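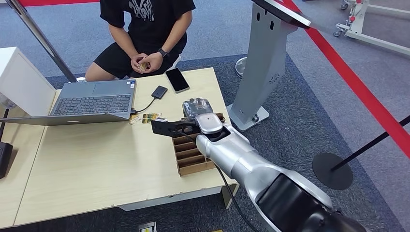
April, evening

Got in at 8:15 and the others were already at the table. The hall is carpeted and the arm's base shifted a little overnight, so the first hour went to calibration again. Rutilio wants to bolt it to something. We told him that can wait until we're back at school.

The sorting task for our event is simple on paper. The arm picks up a part, reads which part it is, and puts it in the right slot of the cardboard organizer. We have 15 minutes per round and lose points for anything dropped. Our best practice score before today was 49. I wrote that on the whiteboard back in the club room so we would have something to beat.

Round one was bad. The gripper closed fine but the release was late every time, and parts landed on the dividers and tipped over. Zyanya found the problem in the log. I had left a 200 millisecond wait in the release step from when we were testing with the heavier parts. She took it out and the next three drops went where they were supposed to. My mistake, and I said so. I should have a list of what I change and when. I started one on the back page of this book.

Round two we got 41. The clear parts are still the hard ones. The camera finds the edges of the wood blocks without any trouble, but with clear plastic it sees whatever is behind it, and the grasp point ends up off to one side. Margaux thinks we should put the clear parts on a dark sheet. The rules say the table surface can't be covered, so that is out unless the judges allow a tray. She went to ask and was told to put the question in writing. She did that at lunch. No answer yet.

Had a long talk with a team from the Yammine school, two spots over. They built their own gripper and it has soft pads on it. Theirs is slower than ours but they hadn't dropped anything all day. Their coach let me look at the drawings. I think we could make pads like that in the club room if Mr. Tovar will order the silicone.

Lunch was a sandwich and an orange. The line was long and I missed the start of the Hovska demo, which Natalia said was mostly slides anyway.

In the afternoon we quit chasing speed and only worked on the approach angle. Coming in lower helps with the small parts but then the wrist gets close to the top row of the organizer. It touched once and bent a divider. Natalia fixed it with tape. We settled on two angles, one for the front slots and one for the back, and Rutilio wrote the switch into the program. I was against it at first – more code the night before a round is usually trouble – but it ran clean four times.

Last run of the day was 52. New best.

Things for tomorrow:
charge the spare laptop
back up the data, the last good set is folder 2432
check on the tray question
bring the small screwdrivers, I left them in the van
tape

Our round is at 10:40. Mr. Tovar wants us in the lobby by 7:30. Zyanya is still up going through the grasp list and I told her I would take over at ten, so I'll stop here and go do that.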